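About Fullen

Fullen records robot demonstrations. A trained operator performs a task with the arm, either by guiding it by hand or by driving it from a remote station, and we deliver the recording with its labels to the client's engineers. We do not build robots and we do not train models.

The company began with one bench and one arm. The first contract, Hikari, covered connector handling and called for 200 demonstrations. We now keep separate benches for hand guiding and remote control.

How we work

Hand guiding is used for short tasks where contact force matters. Remote control is used where the operator's hands would block a camera or where the client wants the arm to move at its normal working speed. The choice is made per task and written into the job sheet before recording starts.

Each session starts with a calibration check. Failed attempts are kept and labelled as failures unless the client asks for them to be removed. Operators rotate every 25 minutes.

Current work

Our main program, Telberg, deals with desktop computers and their parts. The target is 1000 demonstrations, of which 625 have passed review.

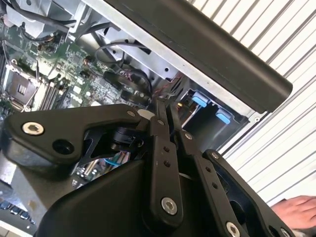 Cases are re-positioned between takes so that the arm does not learn a single fixed pose. Vik, our in-house labelling tool, stores joint positions, gripper width and wrist video on one clock.

Site visits can be arranged through the contact page. Closed shoes are required on the bench floor.

Page last updated 27 June 2020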